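Six Months With the Mulico Credit Union Account

I've been a bank hopper for most of my adult life, and I finally moved everything over to Mulico, the member-owned credit union with the little branch on Lau Street. I like it so much that my sister has asked me to stop bringing it up at dinner. 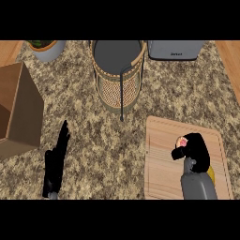 Opening the account

You need a $100 deposit to get going, and five dollars of that buys your member share. I went in on my lunch break with my license and a water bill and was out before my parking ran down. Zahira Nasution at the front desk set up the savings side, explained the overdraft choices without pushing any of them, and let me turn overdraft off completely. My old bank made me call twice for that!

Fees

There's no monthly fee on basic checking and no minimum balance after the first deposit. I went back through my last year of statements at Avetti (my old bank) and added up the maintenance charges, the out-of-network ATM charges and one very annoying paper statement fee. It came to $277. So far at Mulico I've paid for one box of checks and a money order.

Cashing checks and small loans

You can cash a payroll check at the counter even if you only have a share account, and they do small-dollar loans too. I borrowed $1,473 when my transmission went, and the payment schedule fit on one page — the total cost was printed right at the top, in normal-size type. I wish every lender did it that way.

The app

It's fine. Mobile deposit works, transfers work, and the bill pay screen looks like it was built a long time ago. It logs you out fast, so have your password handy. I do miss the spending charts Avetti had.

What could be better

Hours, mostly. They close at 5 and they're not open Sunday, and the shared ATM network gets thin once you're out of town. I drove a good while in December looking for a free machine and ended up getting cash back at a grocery store.

Would I switch again? In a heartbeat. My score is 97 out of 100, and they can have the other three points when they stay open until 6.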